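3.2 What the jokes do in Zirmont

I should say up front that I went into Zirmont expecting to hate it. A cop comedy that runs 122 minutes is a hard sell for me, and my first notes are mostly complaints about the car chase. Then I watched it again with a crowd in Zondcombe and had to throw most of those notes out - people were laughing in places I hadn't even marked as jokes!

So I changed the plan. I stopped sorting gags by type and started sorting them by who in the story gets to be in on them (the partner, the boss, the bad guy, or just us in the seats). Almost 10 of the big laughs belong to the bad guy, which I found really odd for a parody.
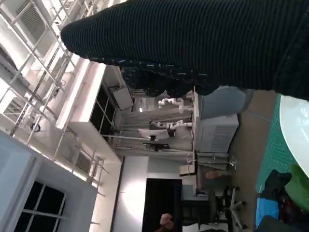 Figure 2. Interior with ceiling rails and a dark ribbed knit sleeve.

Consuelo Villanueva read a draft of this section and told me I was being too kind, that giving the villain the best lines is the oldest trick in the action movie and Zirmont is just copying it straight. I think she's half right. The lines are copied, sure, but the pauses after them are way too long, and the crowd in Zondcombe laughed at the pauses. I come back to the timing in 3.3, with the Hrynyshyn cut next to the release version.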